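Open House at Wesier

The bus out to Naltitz takes forever, and I spent most of it telling myself I was only going for the free lunch. Wesier had invited anyone who used to work the repair benches to come see the new line, and I had 30 years of repair benches behind me. My sister said go, so I went (she was right, she usually is, don't tell her).
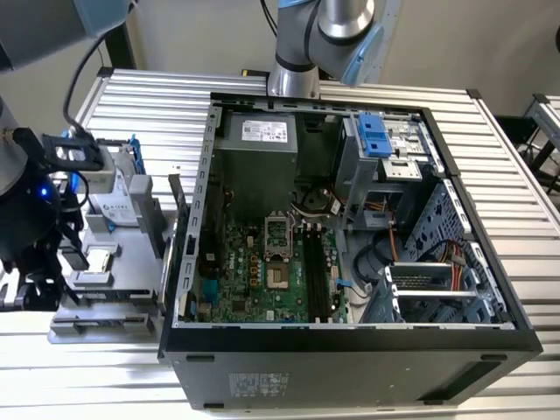

They gave us paper badges and a cup of coffee and walked us down a long hallway that smelled like floor wax. Our guide was a kid in a Flulivar sweatshirt who talked very fast. Flulivar wrote the software, he said, and Vrettos did the tables and the wiring, and Wesier paid for all of it, and somebody behind me said they sure did.

Then we were in the room with the arms, and I forgot about lunch!

I don't know what I expected. Something louder, I guess. There was an old Dell tower lying on its side with the panel off, the same kind I must have opened a thousand times, and seeing it there was like running into somebody from high school at the airport. I knew that case. I knew where it would bite your knuckles if you reached in without looking. The processor was already out and the little lever was standing up, and I wanted so badly to lean over and close it – thirty years of habit, my hand went up by itself.

"Please stay behind the tape," said the kid.

I stayed behind the tape.

The nearer arm started to move, and the whole bunch of us went quiet. It went so slowly. It would come down a little, stop, seem to think about it, then come down a little more. I used to work with a man who did memory sticks exactly like that, holding his breath the entire time, and we teased him for it, and he never once broke a slot. I found I was holding my breath too.

"How long does it take?" a woman asked.

"Longer than you," the kid said, and everybody laughed, and he looked pleased and a bit worried that his boss had heard.

They had a printed sheet with the numbers on it. The line had gone through 940 machines since October. I folded the sheet up and put it in my coat and thought about my old bench by the window, with the burn mark shaped like Florida, and how in a good month I could beat that if the phones stayed quiet. Or I remember it that way, anyhow.

On the way out the kid caught up with me. He wanted to know what I did when a memory clip was stiff and you couldn't see it for the cables.

"You go by feel," I said.

He wrote that down. Then he frowned at what he had written and asked if I had another half hour.

The bus wasn't due for a while, and they still hadn't brought out the sandwiches. I took my coat off again.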